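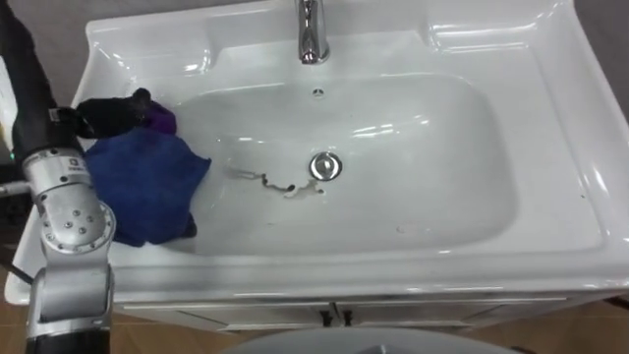 Equipment planning for robotic washroom cleaning is the work of choosing, pricing and scheduling the machines, hand tools, consumables and building changes needed before an arm-type cleaning robot can be used in bathrooms. It is usually treated as a branch of facilities budgeting. It differs from the purchase of floor-scrubbing machines mainly in that the robot has to reach and touch fixtures of many shapes. A vanity basin with a wide bowl, a chrome faucet and a domed drain stopper presents several kinds of surface within one arm's reach, and a thin dark streak on the floor of the bowl, to one side of the drain, is the sort of soil that a plan has to name in its task list. The cloth under the gripper, blue microfiber in this case, is budgeted separately from the arm and is often the line that is revised most.

Background

Early buyers of cleaning arms tended to treat them as a single capital item, with everything else charged to the existing housekeeping budget. The practice made the first year look inexpensive and the second year hard to explain. Cloths, gripper pads, replacement cables and staff hours appeared under headings where they could not be separated from ordinary cleaning costs.

A planning format that put all of these on one sheet was drawn up by the facilities consultancy Lustirlow for the Devora group of guesthouses and is still known in the trade as the Lustirlow sheet. Its authors were Eleri Hughes and Huw Wynne. The sheet was first circulated in May and revised after the group's site at Skardale had run a trial in 27 guest bathrooms. The revised edition is dated December 7, 2020.

Scope of a plan

A plan normally begins with a survey of fixtures. The surveyor records the height and depth of each basin, the width of the deck around it, the type of faucet, and how far the cabinet or pedestal stands out from the wall. Floor covering is noted as well, along with thresholds, door widths and the turning space in front of the vanity. Where bathrooms in a building were refitted at different times, each layout is surveyed once and given a letter, and the rooms are then listed against the letters.

The survey is followed by a task list. Tasks are written as surface and action together, for example "bowl, wipe" or "deck, wipe and dry." General terms such as "clean sink" are avoided, as they cannot be priced or tested. Work that will remain with staff is listed on the same page. In most published plans this includes toilets, shower screens, mirrors above shoulder height and anything involving guests' belongings.

Elis Prothero, who supervised the Skardale trial, recommended that the list be written by the people already doing the cleaning and only then passed to the supplier. At that site the housekeeping staff added the overflow hole and the underside of the basin rim, neither of which had been in the supplier's draft.

Capital costs

The arm itself is normally the largest single purchase. It may be bought alone, for mounting on a cart the buyer already owns, or as part of a complete mobile unit. The James, the unit used at Skardale, was supplied complete. Complete units cost more at purchase but carry a single warranty, and disputes over whether a fault lies in the arm or the base are avoided.

Grippers are priced separately by most suppliers. A plan should provide for at least two per arm, one in use and one being cleaned or repaired. Soft or padded fingers hold cloth well and wear quickly; hard fingers last longer and are more likely to mark a polished surface if the cloth slips. The choice depends on the fixtures found in the survey.

Other capital items commonly listed are:

Splash covers for joints and cable runs
A charging point or power outlet outside the wet area
Storage with a lock and ventilation
A test basin of the same model as those in the rooms
Spare cables and cable clips
Ramps or threshold plates

The test basin is frequently left out of first budgets. Without one, new wiping motions have to be set up in a working bathroom, which takes the room out of service for the length of the work. A secondhand basin on a plain cabinet is enough for the purpose provided the bowl shape matches.

Running costs

Cloths make up the greater part of consumable spending. They are bought in colors, with one color assigned to each zone so that a cloth used in one area is not carried to another. Buyers who already have a color system for hand cleaning generally keep it. The Lustirlow sheet advises against ordering a special size for the robot until the standard size has been tried, on the grounds that a special size ties the buyer to one source.

Laundry is the item most often underestimated. A person refolds a cloth to get a fresh face and may use one cloth across several basins. An arm that grips a cloth in a bunch presents less usable surface, and the cloth is changed sooner. At Skardale the cloths sent to laundry came to over 60 per day while the trial was running, and the laundry contract had to be renegotiated.

Service contracts are offered by the year or by hours of operation. Annual contracts suit sites with steady occupancy. Seasonal sites may save by paying for hours, though the supplier's minimum charge should be checked first – it can be higher than the expected use in the quiet months.

Staff time is budgeted under three headings: attending the machine, loading and changing cloths, and checking finished work. Nerys Beddoe, in a later commentary on the Lustirlow sheet, argued that checking should be charged to the robot for the whole of the first year, and that plans which dropped it after the first month had no sound basis for comparing costs.

Building changes

Few buildings need structural work. The usual changes are the addition of an outlet, the removal of loose mats and the fixing of cabinet doors that swing open on their own. Small projecting handles at the front of a vanity may catch on a base that parks close to it, and some sites replace them with recessed pulls. Others simply set the parking position farther back, at no cost, if the reach of the arm allows it.

Lighting receives attention in some plans. Glazed ceramic and chrome throw strong highlights, and a camera looking down at a basin may lose a faint spot in the glare. Diffusers over existing lamps are a low-cost remedy.

Scheduling

The Lustirlow sheet sets out four stages: survey, trial, limited service and full service. Money for each stage is released separately. The trial is to be held in the buyer's own rooms, with the buyer's own cloths and detergents, and the results are recorded by surface against the task list. Delivery times for arms are usually longer than those for carts and grippers, so the order for the arm is placed first and the smaller items are timed to arrive with it.

Training is placed between trial and limited service. Devora trained housekeeping staff before maintenance staff, an order that Morfudd Trevor, then the group's purchasing manager, later described as a mistake. In her account, housekeepers reported faults for which there was not yet anyone able to make repairs, and the unit stood idle between supplier visits.

Lease and purchase

Leasing spreads the cost and normally includes service. It is common for trials and for sites that expect to refit their bathrooms. Purchase is preferred where the fixtures are uniform and unlikely to change. Some leases exclude grippers and covers as wearing parts, and damage from cleaning chemicals is often excluded as well. Buyers are advised to give the supplier a written list of the products in use and to have it attached to the agreement.

See also

Facilities management
Mobile manipulator
Housekeeping budget
Life-cycle costing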